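報道関係各位
Velis
10月

瓶入りペースト「Cikley 焼きなすと唐辛子」自主回収の続報と、落花生(ピーナッツ)が表示から漏れた原因について

Velis代表のArif Nasutionです。先日お知らせした「Cikley 焼きなすと唐辛子」の自主回収について、どこで落花生が入ったのか、なぜラベルに書かれていなかったのかがやっとわかりましたので、続きを書きます。前回のお知らせは短くて堅くて、電話をくださった方の多くから「結局、食べていいの? だめなの?」と聞かれてしまいました。すみません、あれは私の書き方が悪かったです。今回はふだん私が話すような言葉で、長めに書かせてください。

先に大事なことから。

落花生アレルギーのある方、またはご家族にいらっしゃる方は、対象の瓶を絶対に食べないでください。開封前でも開封後でも、少しだけ残っている場合でも同じです。落花生アレルギーのない方が召し上がって健康に影響が出るような成分の混入ではありませんが、ご家族や来客が知らずに口にすることもありますから、やはりお手元に置かず返品をお願いします。代金は全額お返しします。

もしもう食べてしまって、口の中や唇の違和感、じんましん、咳、息苦しさ、吐き気、腹痛などが出ているなら、この文章の続きは後回しにして、すぐに医療機関を受診してください。息が苦しい、ぐったりしているといったときは、ためらわず救急車を呼んでください。エピペンなどの自己注射薬を処方されている方は、主治医の指示どおりに使ってください。弊社への連絡は、落ち着いてからで本当にかまいません。

■対象の商品

商品名は「Cikley 焼きなすと唐辛子」、内容量は380グラム、ガラス瓶にオレンジ色のふたの商品です。ふたの側面に印字されたロット番号の末尾が「3」のものが対象で、製造数は1,000個、すべてGurdale工房で瓶詰めしたものです。

同じCikleyシリーズには「焼きなすとレモン」「青唐辛子とにんにく」もありますが、こちらは対象外です。使っている調味油が違います。とはいえ棚に並ぶとラベルがよく似ていて(デザインを決めたのは私です。そろえたほうがきれいだと思ったんです)、お店の方から見分けにくいというご指摘をいただきました。迷ったときは、ふたの色を見てください。オレンジが「焼きなすと唐辛子」、黄色が「焼きなすとレモン」、緑が「青唐辛子とにんにく」です。

ロット番号がこすれて読めない、ふたを捨ててしまった、中身を別の容器に移してしまった、という場合は、対象品として扱います。番号が確認できないことを理由に返品をお断りすることはありません。

■なぜ落花生が入っていたのか

ここからが今回いちばんお伝えしたかったところです。

「焼きなすと唐辛子」は、直火で焼いて皮をむいたなすに、唐辛子、玉ねぎ、塩、酢、それから香りをつけた調味油を合わせて作っています。この調味油を、弊社は仕入先のSumampouwから買っています。発売以来ずっと同じ品番の油で、もとは菜種油にごまと香味野菜の香りを移したものでした。

この油の配合が途中で変わっていました。香りを強くするために、煎った落花生から搾った油と、細かく挽いた落花生がほんの少し加わっていたんです。品番は変わらず、缶の見た目も変わらず、ただ規格書だけが新しい版になっていました。

では、Sumampouwが黙って変えたのかというと、そうではありません。新しい規格書は弊社に届いていました。届いていたんです。宛先は弊社の仕入れ用のメールアドレスで、件名には規格書改訂のお知らせとはっきり書いてありました。添付を開けば、アレルゲンの欄に落花生が加わったことがわかる書類です。ところがそのメールは、毎月の請求書と同じフォルダに自動で振り分けられ、既読にもならないまま残っていました。振り分けの設定をしたのは私です。Sumampouwから来るメールはほとんどが請求書だから、まとめておけば楽だろうと。

ですから、今回の表示漏れの責任は弊社にあります。Sumampouwの担当の方は原因調査のあいだ、夜遅くまで製造記録を探して送ってくださいました。一部で仕入先が悪いように書かれているのを見かけましたが、それは事実と違いますので、どうかそのように書かないでいただけたらと思います。

もちろん、メールを一通見落としただけでこうなってしまう仕組みそのものにも問題がありました。原料が届いたとき、現場では缶の品番と賞味期限、外側のへこみや漏れを確認していました。規格書の版までは見ていません。ラベルのほうも、一度作った原稿を使い回していて、印刷のたびに最新の規格書と突き合わせる手順がありませんでした。どこかひとつでも確認が挟まっていれば、出荷前に止められたはずです。

■どうやって気づいたか

お客様からのお電話でした。召し上がったあと口の中がかゆくなり、ご自身に落花生アレルギーがあるので、念のため原材料を教えてほしい、というお問い合わせです。幸い症状はそれ以上重くならず、受診もされて、いまは落ち着いていらっしゃると伺っています。ご本人の了承をいただいて、ここに書いています。

電話を受けたのは私でした。正直に書きますと、最初は「落花生は使っておりません」とお答えしてしまいました。ラベルにもないし、自分の頭の中のレシピにもないからです。電話を切ってから気になって規格書のファイルを開き、手元の版がずいぶん古いことに気づき、そこからメールを探して、見つけたときは血の気が引きました。すぐにかけ直してお詫びし、同じ日のうちに出荷を止め、お取り扱いの店舗に販売中止をお願いし、所管の保健所へ連絡しました。

最初のお答えが間違っていたこと、これは何度お詫びしても足りません。アレルギーのある方は、作り手の「入っていません」を信じて食べるしかありません。その一言を、確かめもせずに言ってしまいました。いまは、原材料についてのお問い合わせにはその場で即答せず、最新の規格書を開いて確認してからお返事することにしています。お待たせして申し訳ないのですが、どうかご理解ください。

■回収の状況

このお知らせを書いている時点で、弊社に戻ってきた瓶は310個です。店頭の棚から下げていただいたもの、倉庫で出荷を待っていたもの、お客様から送り返していただいたものを合わせた数です。残りはまだどこかの冷蔵庫や戸棚にあるか、もう召し上がって空になっているか、そのどちらかだと考えています。

ペースト類は、一度買うと冷蔵庫の奥で長生きする食べ物です。うちの冷蔵庫にも、いつ開けたのか思い出せない瓶がひとつやふたつあります(食品会社の代表が言うことではないですね)。ですからお願いです。このお知らせを読んだら、冷蔵庫の扉の裏と、いちばん奥の段を見てみてください。実家や、お子さんが一人暮らしをしている部屋にあるかもしれません。手土産や詰め合わせで贈った方は、贈った先にひと声かけていただけるととても助かります。

詰め合わせ箱「Cikley おためしセット」にも、対象ロットの瓶が入っているものがあります。箱の外側には瓶のロット番号が書かれていませんので、お手数ですが箱を開けて、オレンジ色のふたをご確認ください。

飲食店様向けにも同じ瓶をお納めしています。お使いいただいていたお店には個別にご連絡していますが、まだ連絡が来ていないというお店がありましたら、遠慮なく叱りに来てください。厨房では、瓶から小分け容器に移したものも廃棄をお願いします。移すときに使ったスプーンや容器は、よく洗ってからお使いください。

■返品と返金の方法

お買い上げの店舗にお持ちいただくか、着払いで弊社のGurdale工房宛てにお送りください。レシートはなくて大丈夫です。箱や袋もなくて大丈夫です。中身が残っていなくても、瓶だけ、ふただけでもお受けします。

店舗にお持ちいただいた場合は、その場で代金をお返しします。着払いでお送りいただく場合は、お名前、ご連絡先、返金先の口座を書いたメモを一緒に入れてください。ガラス瓶なので、新聞紙やタオルでくるんでいただけると安心です。開封済みのものはふたをしっかり閉めて、ポリ袋に入れて口を縛ってください。油が多い商品なので、漏れるとほかの荷物まで唐辛子の香りになってしまいます。

「もう捨ててしまった」という方もいらっしゃると思います。その場合もお電話ください。お買い上げいただいた店とおおよその時期を伺って、返金の手続きをします。

弊社や店舗から、電話やメールで暗証番号やカード番号をお尋ねすることはありません。回収に便乗した不審な連絡があったら、応じずに、まず弊社の窓口にお知らせください。

■これから変えること

もう始めていることから書きます。

仕入先からのメールの自動振り分けは、全部やめました。受信箱がにぎやかになりましたが、それでいいと思っています。規格書専用のアドレスも新しく作り、すべての仕入先に、改訂があったらそちらに送ってくださいとお願いしました。受け取ったら弊社から必ず返信します。返信がなければ電話をください、ともお伝えしてあります。

原料の受け入れのときには、品番に加えて規格書の版の番号を見るようにしました。版が手元の控えと違ったら、その原料は赤い札をつけて別の棚に置き、アレルゲンの欄を読み終わるまで使いません。赤い札は工房のみんなで作ったもので、かなり大きいです。見落としようがない大きさにしてもらいました。

ラベルは、印刷を発注するたびに原稿を最新の規格書と突き合わせます。ひとりで見ると自分の思い込みで読んでしまうので、レシピを書いた人ではない別の人間が、声に出して読み上げます。最初にやったときは、みんな照れてしまって声が小さかったのですが、いまはずいぶん堂々と読んでいます。

工房の設備の清掃もやり直しました。同じ充填機で「焼きなすとレモン」と「青唐辛子とにんにく」も瓶詰めしていますので、分解できるところはすべて分解して洗い、外部の検査機関に拭き取り検査を出しました。対象ロットのあとに同じ機械で作った商品についても検査をお願いしていて、結果が出るまでは出荷を止めています。対象外の商品まで店頭で品薄になっているのは、このためです。在庫切れのお問い合わせもたくさんいただいています。待っていてくださるのはとてもうれしいのですが、結果が出るまで、もう少しだけお時間をください。
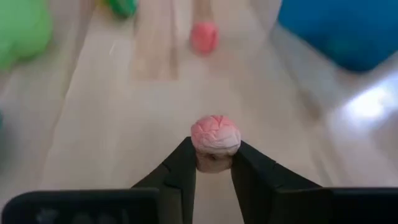
しわの寄ったピンクと白の玉をはさむ、黒いロボットグリッパーの指

■「焼きなすと唐辛子」は今後どうなるのか

これもよく聞かれます。やめるんですか、と。

やめるつもりはありません。ただ、いまのレシピのまま落花生と表示して売り直すことはしない、と決めました。もともと落花生を使わない商品としてお届けしてきて、それで選んでくださっていた方がいます。ラベルに一行足しても、その方が気づかずにまた手に取ってしまうかもしれません。調味油を落花生を含まないものに切り替えて、味を組み直します。

試作は始めています。Sumampouwにも相談に乗ってもらっていて、候補の油が届いたところです。香りは前より少しおとなしいのですが、なすの焦げた甘さが前に出てきて、私はけっこう好きです。工房の中では唐辛子をもう少し足したい派と、このままがいい派に分かれていて、まだ決着がついていません。発売の時期も決まっていません。急いで出して、また何か見落とすのがいちばん怖いので、決まったら改めてお知らせします。

新しいものはふたの色も変えます。オレンジのふたは使わないことにしました。回収対象の瓶がどこかに残っていたとき、新しい瓶と取り違えないようにするためです。

■アレルギーのある方、ご家族の方へ

今回、お電話でいろいろな方のお話を伺いました。買い物のたびに、前と同じ商品でも必ず裏のラベルを読むという方。お子さんが自分で読めるように、「落花生」という漢字から教えたという方。旅先で食べられるものが見つからず、うちの瓶とパンだけ持って歩いていたという方もいらっしゃいました。聞きながら、うちのラベルをそんなに丁寧に読んでくださっていたのか、と胸が詰まりました。その表示が間違っていたわけです。本当に申し訳ありませんでした。

怒っていらっしゃる方からのお電話も、もちろんあります。もう二度と買わない、というお声もいただきました。それは当然だと思っています。そういう方にも、せめてお手元の瓶が食卓に出ないように、返品のご案内だけは最後まで聞いていただけるよう努めます。

いただいたご意見で、すぐに取り入れたものもあります。回収のお知らせの紙は、最初はレジの横に貼っていただいていました。でも「買ったときの棚に貼ってほしい、そこなら次に買うときに見るから」というお電話をいただいて、なるほど!と思い、お取り扱いの店舗に貼り替えをお願いしました。商品の写真と、ふたの番号が書いてある場所を大きく載せた版に差し替えてあります。ひらがなだけの版と英語版も用意しました。必要なお店にはお送りしますので、ご連絡ください。

■報道関係の皆さまへ

お願いがふたつあります。ひとつは、記事の早いところに「落花生アレルギーのある方は食べないでください」という一文と、ふたのロット番号の末尾のことを入れていただけないでしょうか。原因や弊社の不手際についてはいくらでも書いていただいてかまいませんし、聞かれたことには答えます。ただ、お急ぎの方は最初の数行しか読まないので、そこに瓶の見分け方があるととても助かります。

もうひとつは、お電話をくださった最初のお客様についてです。お名前やお住まいなどは、ご本人のご希望で公表しません。取材のお取り次ぎもお断りしています。

Gurdale工房の取材はお受けできます。製造を止めている時間帯になりますが、受け入れの棚も、例の赤い札も、充填機もお見せします。衛生服はこちらでお貸しします。アレルギーをお持ちの記者の方は事前にお知らせください。

■お問い合わせ先

お客様窓口:Velis お客様係。電話番号は瓶のラベルの裏面と、店頭のお知らせに記載しています。受付は午前9時から午後6時まで。つながりにくいときは、留守番電話にお名前とお電話番号を残してください。順番に折り返します。

報道の方の窓口:Velis 代表 Arif Nasution。取材のお申し込みも資料のご請求も、私が直接お受けします。検査機関の結果が出ましたら、よい結果でもそうでなくても、続報としてお送りします。

Velis
代表 Arif Nasution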